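**Plameck releases Cendthorpe tabletop play kitchen layout guide**

*For release: November*

Plameck has published a layout guide for play kitchens set out on a single shared table. The guide is titled Cendthorpe and applies to early learning rooms, libraries and after-school programs that do not have floor space for a moulded play kitchen unit. It replaces the wall chart issued under the Pusley name, which remains valid for rooms with fixed shelving.

Cendthorpe specifies a plain white work surface. Coloured and patterned tops were excluded at draft stage on the grounds that pale pieces are difficult to locate on them at pack-up. The base set consists of a plate, a colander, a small bowl, a frying pan with a spatula, drinking cups, a toaster oven and an assortment of play food. Substitutions are permitted where the replacement piece has a similar footprint. 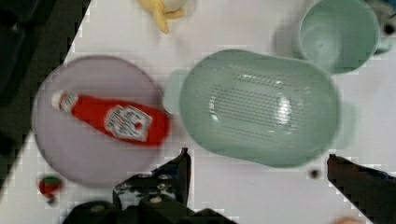 Serving pieces and draining pieces are placed next to each other near the middle of the table. The guide treats this area as the preparation zone. Condiments are stored lying down. An upright squeeze bottle has a high centre of gravity when empty, and in layout sessions it was the piece most often knocked over. A bottle laid across a plate is contained by the rim and can be picked up by either end.

The recommended clearance between adjacent rims is 80 mm, measured at table height. A minimum of 100 mm applies along any side where children are seated. Rooms with narrower tables may reduce the clearance between rims to 68 mm, provided the seated side is left unchanged.

Small food pieces are divided into two classes. Class A pieces are kept in a bowl. Class B pieces may be left loose on the surface as prompts for sorting and matching. A given food may appear in both classes in the same session. The class is decided by position at set-up, and no marking on the piece is needed.

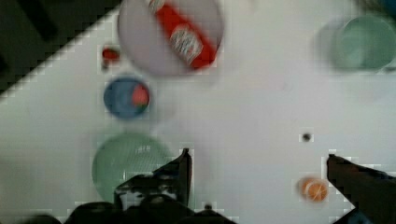

Lucía Moya, who prepared the technical text, said the split between bowl and surface had been retained from the earlier chart with one amendment. "The chart required every loose piece to go back to its bowl before a new group sat down. We have removed that step. A loose strawberry is a reasonable starting point for the next group, and resetting it used time the educators wanted for other things."

Cooking equipment is assigned to the ends of the table. The frying pan and its utensil form one station and the toaster oven forms the other, with the preparation zone between them. Long handles are turned inward over the surface. A spatula may be rested across the pan handle between uses, as a separate utensil rest is not part of the base set.
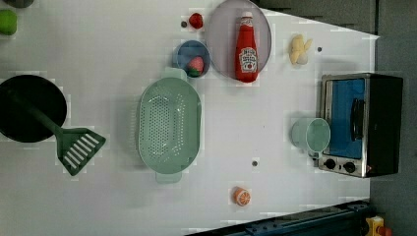
Fiifi Mensah asked during the comment period whether the two cooking stations could be combined at one end, noting that his room seats all its children on the opposite side. The final text allows this arrangement as Variant 13, on condition that the appliance door can be opened fully without touching the pan.

Cups are grouped along one long edge, away from the appliance. They may be laid on their sides or stood upright. Fruit is distributed across the remaining surface in no fixed order. The guide advises against lining up food by colour before a session, as this completes the sorting task in advance.

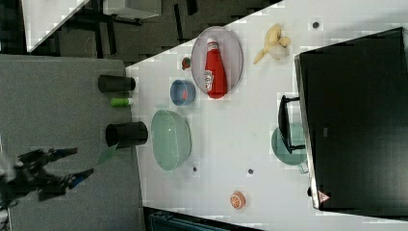
Pack-up proceeds from the smallest pieces to the largest. Food is collected first, followed by cups, bowls and plates, then the pan and utensils. The appliance is lifted last, and the surface beneath it is wiped at the end of each day. Pieces with hinged or peeling parts should be closed before they are stored.

The guide includes a set-up sheet, a pack-up sheet and a blank table plan for rooms that wish to record their own variants. Completed plans may be submitted to Plameck for inclusion in the next revision.

**Availability:** Cendthorpe is available now in print and as a download. Centres holding the Pusley chart will receive one printed copy at no charge.

**Media contact:** Araceli Nieto, Plameck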